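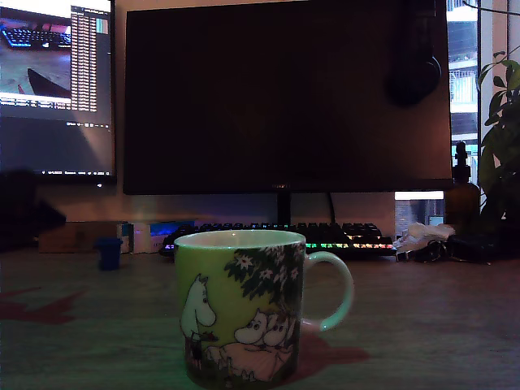
He vuelto a escribir a mano. Lo digo así, sin preparación, porque llevo dos boletines prometiendo que os iba a contar lo de las cartas y siempre se me cuela otro tema por delante (el mes pasado fueron los tomates, perdón otra vez a quienes no tenéis huerto ni ganas).

La cosa empezó en junio, cuando me tocó vaciar el altillo de casa de mis padres. Entre mantas y radiografías que ya no sirven para nada apareció una caja de zapatos con todas las cartas que me llegaron entre los once y los diecinueve años. Yo estaba convencida de haberlas tirado en alguna mudanza. Me senté en el suelo a mirar "un par" y cuando levanté la cabeza era la hora de cenar, tenía las piernas dormidas y el altillo seguía exactamente igual de lleno.

Lo que más me sorprendió fue lo poco que pasaba en ellas. Una amiga del pueblo me dedicó cuatro caras enteras a explicarme que se había cortado el flequillo, que le había quedado mal y que su madre decía que le quedaba bien - y en la carta siguiente, tres semanas después, me daba el parte del flequillo. Yo debí de contestarle algo igual de trascendental. Y sin embargo me acordé de golpe de su cocina, del hule de la mesa, de cómo hacía los puntos de las íes, redondos y enormes. Eso no me pasa con los mensajes del móvil, y mira que tengo miles.

Total, que me compré papel. Aquí viene la parte práctica, que sé que es la que leéis.

**El papel.** Empecé con un bloc barato de cuadrícula y la pluma traspasaba todo, así que solo podía usar una cara. Luego una lectora de Graddale me recomendó el de Rana, que viene en blocs de 57 hojas (¿por qué 57? Escribí para preguntarlo y me contestaron muy amables sin contestarme). Es de un color crema clarito, no raspa, y aguanta tinta por los dos lados si no te pones a apretar como si firmaras una hipoteca. Me gusta mucho. El único pero es que las hojas van pegadas por arriba con una cola un poco rabiosa y, si arrancas con prisa, te llevas una esquina.

**La pluma.** Tengo una Drostis de plumín medio que me regalaron hace años y que vivía seca en un cajón. La dejé una noche en un vaso de agua, la aclaré por la mañana hasta que dejó de salir azul, y va como la seda. No hace falta gastarse nada, de verdad. Si os sentís más cómodos con un boli, escribid con boli. Me han llegado cartas preciosas escritas con un bolígrafo de propaganda de un taller mecánico.

**La letra.** Vamos a ver. La mía está fatal. Los primeros días me dolía la mano a la segunda cara y las emes me salían con una joroba de más, o de menos. Se pasa. A mí me ayudó escribir más grande de lo que me pedía el cuerpo y parar al final de cada página. Y no pasar a limpio nunca, bajo ningún concepto. Si me equivoco, tacho y sigo, y si tacho mucho pido perdón entre paréntesis y le cuento a quien me lee por qué estaba distraída.

**Qué contar.** Es la pregunta que más me habéis hecho por correo, y la entiendo, porque la primera vez estuve un buen rato mirando la hoja después del "querida". Mi truco es empezar por dónde estoy sentada y qué se oye. El vecino con la taladradora, la lavadora centrifugando, la lluvia si hay suerte. A partir de ahí ya sale algo. También apunto cosas durante la semana en una libretita: una frase oída en el autobús, el precio escandaloso de las cerezas, un sueño tonto. Cuando me siento a escribir tengo ya medio menú preparado.

Lo que intento evitar es el resumen. "Por aquí todo bien, mucho trabajo, los niños creciendo". Eso lo escribimos ya en todas partes y no le dice nada a nadie. Prefiero que me contéis una tarde cualquiera con pelos y señales.

**Los sellos y la espera.** Id a la oficina, no compréis los sellos por internet la primera vez. En la mía los tienen guardados en una carpeta de anillas y hay que pedirlos, y entonces la sacan y puedes elegir. Me llevé 12 de pájaros y ya me quedan tres. Sobre los plazos no os puedo prometer nada: una carta a Oltthorpe me tardó cuatro días y otra, a un pueblo que veo desde la ventana de mi hermana, casi tres semanas. Al principio me desesperaba y preguntaba por el móvil si había llegado, que es hacerse trampas al solitario. Ahora la echo al buzón y me olvido, o casi.

Y ahora, el anuncio. Cuando conté de pasada en las redes que andaba en esto me escribisteis un montón pidiendo con quién cartearos, así que vamos a montar un intercambio entre los suscriptores. Somos 3.335 en esta lista, que se dice pronto, y seguro que a más de uno le apetece encontrarse en el buzón algo que no sea del banco. Como lo voy a llevar yo sola, con una hoja de cálculo y mucha fe, he puesto un límite: puedo emparejar hasta 240 personas en esta primera ronda. Si se llena, habrá lista de espera y haremos otra más adelante.

Para apuntaros, responded a este mismo correo con la palabra CARTAS en el asunto y poned dentro:

- el nombre con el que queréis que os escriban
- la dirección postal completa, con código y piso (¡el piso, por favor!)
- si os animáis a escribir al extranjero o preferís quedaros cerca
- dos o tres cosas de las que os guste hablar

La dirección solo la verá la persona que os toque. El compromiso es pequeño: una carta de ida y una de vuelta. Si después os caéis bien y seguís, estupendo, me lo contáis y me alegráis el día. Si no, tan amigos. Eso sí, si os apuntáis, escribid, que al otro lado hay alguien bajando a mirar el buzón en zapatillas.

A la amiga del flequillo, por cierto, le escribí en agosto a la dirección de sus padres, que era la única que tenía. Le conté lo de la caja y le pregunté cómo lleva el pelo. Todavía no me ha contestado, pero sigo bajando a mirar todas las mañanas.

Me quedan dos cartas a medias en la mesa, así que os dejo. La próxima entrega va de mermeladas, que ya tengo los higos en casa y no esperan.

Un abrazo grande.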